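Sellard: Frequently Asked Questions

Last updated 1 Sep 2026

These are the questions we get by email, plus two that Marit Strömberg's reviewers asked and one from my mother. If yours is missing, write to Dalal Atallah, who answers faster than I do and is nicer about it.

What is Sellard?
A method for teaching a robot to pull one piece of clothing out of a heap. You show it people doing the job with a hand-held gripper, and it learns where to grab and how to lift. That is the whole pitch. The paper takes eleven pages to say it.

Why laundry?
Cloth has no fixed shape, it hides other cloth, and everyone owns too much of it. Also, Torbjørn had a lot of it.

How much data did you use?
We recorded 612 demonstrations and trained on all of them, including the ones where the person doing the job was clearly thinking about lunch. We tried throwing out the clumsy ones. The results got worse, so they went back in.

How well does it work?
In 74 percent of our test picks, the robot came up with exactly one garment. The most common failure was coming up with 2. The least common was coming up with none and holding the empty gripper over the bin as if it had something.

Was that on clothes it had seen before?
No. The test clothes were kept apart from the training clothes. Austra Pärn guarded them and would not let the rest of us fold them.

What is Bullelero, and why does it beat you on towels?
Bullelero is our older method, from before we used demonstrations. It looks for the highest point in the pile and grabs there. For towels this is excellent advice. For anything with sleeves it's a good way to lift the entire pile.

Does the model get told what color the garment is?
No. It gets the view from the gripper and nothing else. We thought about letting people type in a request, like "the blue shirt," and then spent a week arguing over which of the shirts was blue.

What counts as a good grasp?
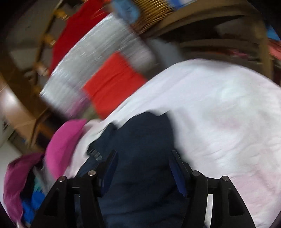
Sellard scores a grasp on how much cloth sits between the fingers and how much of the neighboring cloth is likely to come along for the ride. The second part is where most of our trouble lives. With the navy piece bunched between the pads and a big white one lying right up against it, a pull that drags sideways is asking for company. The model has no idea which fold belongs to which garment, so it learns to prefer lumps that stick up and have some room on both sides.

Can it use tags or seams to tell garments apart?
Not on purpose. Ragnvald Aasen is convinced it has picked up on tags by itself. The rest of us are waiting for a plot.

Will it run on my robot?
If your robot has a two-finger gripper with a camera mounted close to it, probably. We run it on a Herrero arm. Someone wrote in June to say they had it going on a Zemiron, with a video in which it picks up a sock very, very slowly. We count that as a yes.

How long does training take?
It takes 60 hours on one graphics card. Start it and go home.

Does it fold?
No.

Will it fold later?
Please stop asking Dalal this.

Where do I get the code and the data?
Both are linked from the project page. The data is the big one. Read the license first, and if the download stops near the end, try again before you write to us.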